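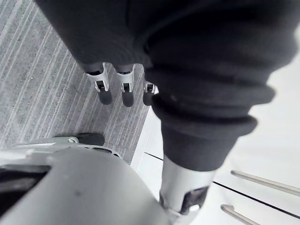 Eltcombe knitwear repair room moves to bigger place

The knitwear repair room in Eltcombe has moved from the back of the Swanepoel building to the former shoe shop on Tuvness Road. It opened there in April, and residents can again bring sweaters, cardigans and other knitted clothes to be mended.

The new room has 8 work tables, where the old one had only 2. There is also a long rail for finished clothes and a separate corner for washing wool by hand. The rent and the shelves for the first year are paid from a town grant of 2850 dollars.

Shireen Gumede started the repair room and still leads it. She told us that the old place became too small during the winter, when people had to wait on the stairs with their bags.

"We repaired 566 pieces last year," she said. "Most of them had the same problem. The elbow was thin, or the cuff was not tight anymore. The rest of the sweater was still good for many years."

Cuffs take the most time, according to Encarnación Quintana, who teaches the evening group. A ribbed cuff must be opened at the edge, the stitches must be picked up one by one, and then the rib is knitted again in a yarn of the same thickness. For dark gray and black clothes she asks people to come in the daytime, as the stitches are hard to see under the lamps.

Heavy sweaters should be folded and laid in a bag, she added, and they should not come on a hanger. The weight pulls the shoulders down, and this is difficult to correct.

Not everybody is happy with the move. Riaan Joubert, who lives near the Swanepoel building, said that the new address is a long walk for older people from the upper part of the town. Gumede answered that clothes can still be left at the Gurnix dry cleaner beside the old entrance. They are collected from there two times each week and brought back when they are ready.

Small repairs are free, but visitors pay for the yarn. For a new cuff or a full sleeve the price is agreed before the work begins. Clothes must be clean and dry, with the name of the owner on a paper inside the bag.

The room is open in the afternoon until 6 p.m. The evening group begins at 6:30 p.m. and still has free places for beginners. Needles can be borrowed at the desk.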